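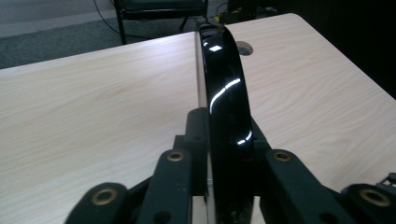
Photo: Stevton site office / Gilten Handling Safety

Hand-Held Gripper Stations: Pre-Use and Monthly Inspection Checklist, With Comments

Issued Wednesday, September 26, 2018. Replaces the August version, which had two item sevens.

Applies to all benches at Stevton and Moldale where a gripper is held and worked by hand. Fixed arms have their own sheet, and it is much longer. Mark each item OK, FIX or N/A. A tick floating between two boxes will be read as FIX.

PART A: THE GRIPPER

1. Finger links move freely through full travel, no grinding, no sticking.
Comment: Open and close it 14 times with nothing in it. Yes, all 14. The Moldale sheets suggest that some people can do this in the time it takes to find a pen.

2. Bushings seated, none proud of the link, none missing.
Comment: The brass rings at the ends of the links are easy to see against a dark gripper, so "didn't notice" will be a hard sell. Check both sides.

3. Clamping blocks meet the work squarely on both faces.
Comment: If one block is doing all the gripping, the piece will turn in the jaws. Mark FIX and tag the tool. Do not pack the gap with tape. We have found tape.

4. Screws and pins snug, no fresh metal dust.
Comment: Snug means snug. The Ramasamy torque card is on the hook beside the tool rack and has been there all year, in near-mint condition.

5. Tool is clean, no oil on gripping faces.

PART B: THE WORKPIECE

6. Surface checked before gripping.
Comment: Glossy pieces need a second look. A polished black band throws back white streaks from the lights, and a streak can hide a scratch quite nicely. Tilt your head or move the lamp. Write down scuffs and smudges BEFORE the run, or they become your scuffs and smudges.

7. Piece held at a stable point, both blocks in contact.
Comment: Curved pieces stood on edge like to roll. Keep your free hand out of the space between the fingers while you find out whether this one does.

8. Piece is under the bench limit of 200 grams.
Comment: There is a scale. It has batteries.

PART C: THE BENCH AND FLOOR

9. Tabletop clear for 150 mm on each side of the piece.
Comment: Coffee counts as an object. So does the lid.

10. Cable openings in the tabletop kept clear of small parts.
Comment: Anything that goes down the hole is to be retrieved by the person who dropped it, before the next run. Gilten makes a cover. Stevton has ordered the cover. Please enjoy the hole responsibly in the meantime.

11. Cables on the floor routed away from feet and chair legs.
Comment: A thin black cable on dark grey carpet is very well camouflaged. Look behind the chair as well as under the table. If a chair has to be moved to pass this item, move it, then check again after somebody moves it back.

12. Loose plugs and connectors picked up or plugged in.

13. Lighting reaches the whole work area, including the far end of the table.
Comment: "Bright where I'm standing" was an actual entry. Marked FIX.

PART D: STOPPING

14. Operator can let go of the tool safely at any point in the task.
Comment: If the answer depends on which point, the answer is no.

15. Worn or tagged tools removed from the rack.
Comment: A tag is not a suggestion. Tagged tools go in the red bin and stay there until signed out. One gripper at Moldale came back to the rack with its tag tucked neatly inside the handle.

RECORDS

Keep completed sheets for 6 months in the binder at the bench. The binder is the one labelled BINDER. Any FIX on items 1, 3 or 14 takes the station out of use right away. Other FIX items must be closed before the next monthly check.

Inspected by: ____________
Station: ____________
Items marked FIX: ____________
Tool tagged (Y/N): ____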